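Filed under: Threads, Home & Other Chores

Print this thread | E-mail this thread

Sânziana Bogdan
5 September 2021

I have been folding cloths on a table for most of the afternoon and I have opinions. Thread.

It started with the drawer. Every kitchen has a drawer where cloths go to become a single large cloth. Ours had reached the stage where you pull out a corner and the rest follows you across the room.

Ovidiu Lungu, who I married in spite of his views on linen, believes a cloth is folded if it is smaller than it was before. By that standard a fist is a folding method.

I grew up with thirds. My mother did thirds, her mother did thirds, and if you did halves you were asked whether you were feeling all right.

So, rules. Start with a clear table. Not the sofa arm, not your knee, not the top of the washer while it's running (I tried it, the pile walked).

The table matters more than the folding. Ours is pale wood, came from Prisberg, and has a hole in the top for computer cables because it was sold as a desk. It has never once been a desk. It has been a bakery, a tax office and a hospital for a bicycle.

Do not fold near the hole. A small sock went down there in March and we found it when we moved the table.

Next: shake. One good snap, like you're annoyed with it. You probably are.

Then lay it flat and find the corners. This is where thin cloths get you. A thick dish towel wants to be a rectangle. A thin one has no ambitions at all.

The worst of ours are from a Mendonça multipack. Bought as squares. Washed once. I would now describe the shape as "regional."

Smooth from the middle out with the side of your hand. If you smooth from the edge in, you get a ridge, and you'll be chasing that ridge until dinner.

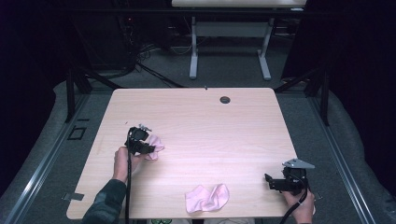
Pink is its own problem, by the way. We never bought pink. We bought white, and then Ovidiu washed them with a red Farnov sweatshirt, and now we're people who own pink cloths and say it was a choice.

Anyway, fold one long side in, then the other over it, then once across. Stop there. I've seen people roll them. I've been in those homes. Everything in the fridge has a label.

Somebody always asks about ironing. I own an iron. It's an Iltusum and it holds the pantry door open very well.

Stack with the folded edge facing you so you can take one without the whole pile coming along. I learned this at 36 and I'm still a little angry.

Ovidiu has just come in, looked at the stack, said "oh nice" and taken one from the bottom to wipe his glasses.

Replies asking about fitted sheets will be read and left alone. I have limits - and a second basket to get through.

Print this thread | E-mail this thread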